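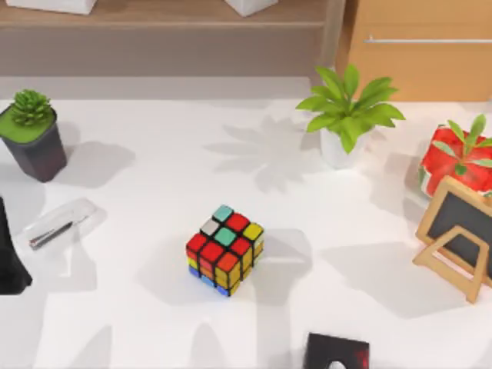
The cube task in the Atano simulator, with both arms at the table.

I bought the Atano tabletop package in July and used it for small two-arm tasks before writing this review. My license is the basic one, with 2 scenes included. I teach evening classes in automation in Terstead, so I need a simulator which my students can trust before they touch the real arms.

First the good side. Installation was easy, and the rendering is very nice. The shadows of the plants on the white table look natural, and the clear plastic case is drawn with care. For training a vision model this variety is useful.

Now the fault. When one finger comes close to the cube from the side, the contact solver sometimes loses the surface. The finger goes into the cube, and one step later the cube is thrown away with great speed. In 700 runs I got this 97 times. The worst part is that the program gives no warning. The log says "grasp complete" and the run is counted as a success.

For me this is a safety matter. A student exported one such motion to our real Shehu arm, and the gripper pressed down on the table until the force limit stopped it. Only a finger pad was damaged, but a hand could have been there.

I wrote to Jaltus, the seller. They answered politely and advised me to make the time step smaller. With this setting I made 166 more runs and the fault came 2 times. It is better, but each run takes much longer, and the false success message is still there.

I give three stars out of five. If you only need pictures, you can buy it. If you plan to send motions to a real arm, please check every contact force by yourself first.

Reviewed May 19, 2022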